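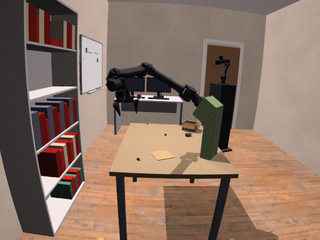 The planner we were given for this project is called Stemero, and the claim on its handout is that it can clear a surface of small objects with no tuning by the user. I did not believe that in week one and I only partly believe it now. My job was the perception and planning side in simulation, which meant feeding object positions to Stemero and logging what it did with them. Our world is a furnished room, with a bookshelf, a desk with two monitors and a whiteboard on the wall, and a lot of people in the course said this made it realistic. I am less sure. The arm works over a wood-topped table, and the things that matter to the planner are the open cardboard box near the back and the small items lying about on the tabletop. The books could vanish and the planner would never know. They do matter to the detector, which I will get to.

Setup

The software has three parts. Vallow is the detector, which takes a rendered view and returns a list of objects with a position and a confidence score. Stemero takes that list and plans a reach, a grasp and a move to the box. Plattner is the controller that follows the planned path. All three talk over the message layer that Altitetti provides to the course. I wrote the glue between Vallow and Stemero, the logging, and a reset script that puts the objects back in new positions between runs.

I ran 40 trials in two blocks of 20. In the first block Stemero got the true object positions straight from the simulator. In the second block it got whatever Vallow reported. A trial counted as good if the chosen object ended up inside the box and the arm did not touch anything else on the way. I decided on that rule before I ran anything, mostly because I know how tempting it is to be generous later.

Results with true positions

The first block looked great. All but 2 trials were good, and both bad ones were the same fault: Stemero picked a path that brought the wrist down too near a box flap. The flaps fold outward and the planner models the box as a plain block with a hole in it, so as far as it knows there is nothing there to hit. I could have padded the block and made those failures go away. I left them in, as the handout says "no tuning" and padding is tuning.

I would warn anyone reading this against quoting the first block by itself. Perfect positions are the one thing a real camera will never give you. Last year's report did quote a number like that in its summary, and Areti Stefanou, who supervised both projects, asked me to keep the two blocks apart everywhere. I have.

Results with detected positions

The second block was much worse. 5 of the trials failed before the arm moved at all, since Vallow returned nothing above the confidence cutoff. Others failed at the grasp. The position error was up to an inch, and for small items that is plenty to make the fingers close on air.

The flat square pieces caused a different kind of trouble. Vallow finds the square easily, but when something is resting on it, the two are sometimes merged into one object with a center that belongs to neither. Stemero then plans a very neat grasp on a point that makes no sense. It does not complain. Nothing in its output tells you that the input was bad, and I think that is the biggest weakness in the whole chain.

To see whether the table was part of the problem I also looked at a floor layout in which the objects sit on a ribbed rug.

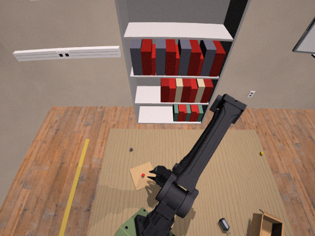
Figure 2. Floor layout. The gripper is just right of the cardboard square with the red ball on it.

I did not run enough of these for a score, so please do not read one into this section. What I can say is that the ribbing did not seem to bother Vallow, which surprised me. The bookshelf did. Twice it reported a red object at the height of the shelves, and I think it was seeing the spine of a book. Stemero threw out both as unreachable. That was luck more than design, and a shelf closer to the arm might have gone differently.

What I would not claim

I would not say the system works on a real arm. We did not have one. I would not say Stemero needs no tuning either, because the confidence cutoff in Vallow is a tuning knob sitting one step upstream, and I changed it once in November before fixing it for the trials. Plattner I have no complaints about. It followed every path it was given, including the silly ones.

Left to do

Pass the confidence score through to the planner so it can refuse a grasp. Model the flaps. Rerun the second block with the merged detections split by hand, to find out how much of the loss comes from that one fault. The logs and the reset script are in the course folder, along with the seeds for both blocks.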